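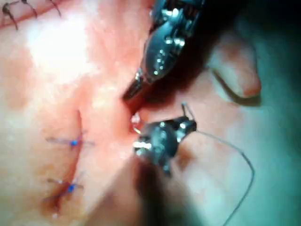 Plate 1. Needle at the wound edge, two wristed instruments, incision partly closed.

Closure Gallery: Needle, Edge, Thread

Notes and plates on suturing with wristed instruments
Compiled by Fereshteh Ebrahimi, Skarnenier Surgical Skills Library

This page belongs to the closure section of the library. It is meant for residents who already know the open technique and are learning to do the same work through ports. The plate is best opened at full size, with the notes read next to it. Terms follow the Kusham handbook, second printing, except where marked.

Plate 1, position of the tips
The upper instrument comes in slightly right of center and angles down to the left. The lower one rises from the bottom, jaws pointing up and to the left. The tips nearly touch just over the tissue. Working this close keeps the handoff short, but it leaves little room to rotate either wrist. Trainees tend to bring the second tip in too early and then have to back it out before the needle can turn.

Plate 1, the needle
Curved, bright, at the center between and just below the tips. A curved needle should travel along its own arc. Pushing it in a straight line widens the track and drags on the edge. On the bench, practice the turn with the wrist alone and hold the shaft still. Sixteen passes on a foam pad is the usual warm-up here, eight with each hand.

Plate 1, the edge
The darker red zone around the needle is where the wound edges appear gathered. Compare its color with the paler pink tissue farther out. When judging a bite, look at the edge first and the needle second. The bite should be the same depth on both sides. Uneven bites leave a step, and a step is hard to correct once the thread is snug.

Plate 1, the incision
On the left, partly closed. For teaching purposes the useful measure is spacing. Set the distance from the last bite to the next one before loading the needle. Changing it halfway along a closure gives a line that puckers in one part and gapes in another.

Plate 1, glare
Upper left, nearly white. Moist tissue reflects strongly under a bright light and surface detail is lost in the patch. Do not place a bite in a washed-out area. Lower the light one step or shift the angle of view, then check the edge again. Shadow causes the opposite problem: along the right side of the upper instrument the tissue is partly hidden, and depth is easy to misread there.

Plate 1, wrists
Both are polished metal with small screws visible. The upper has rounded, segmented housings and narrows to a darker jaw section. The lower is more compact, with a squared-off jaw housing. Readers using the Flukari bench set will find its wrists stiffer near the end of the range. Allow for this when timing drills.

Bench drill for this plate

Set a pad with a straight cut. Mark entry and exit points on both sides in pencil.
Load the needle two-thirds of the way back from the point.
Enter square to the surface. Turn the wrist until the point shows on the far side.
Take the point with the second instrument. Release the first only after the second grip is firm.
Pull the thread through along the curve, then lay it flat away from the next entry point.
Stop and inspect. If the edges do not meet evenly, remove the bite and repeat it.

Limit a session to 2 pads. Accuracy drops before most people notice they are tired, and errors made late in a session are the ones that get repeated the next day.

Terms used on this page

Bite: the tissue taken by one pass of the needle.
Edge: the margin of the cut on either side.
Handoff: passing the needle from one set of jaws to the other.
Load: to grip the needle in position for a pass.

Catalog data

Library number 532, closure section. Cross-listed under needle handling and under light and glare. The printed set is held in the Xie reading room, drawer 16. Copies may be made for teaching inside the program. The reading room is open on Saturday until noon.

Corrections to the notes go to the section editor. Please quote the library number and the heading. The August revision changed the wording under "the edge" and added the loading step to the drill; earlier printouts should be thrown out.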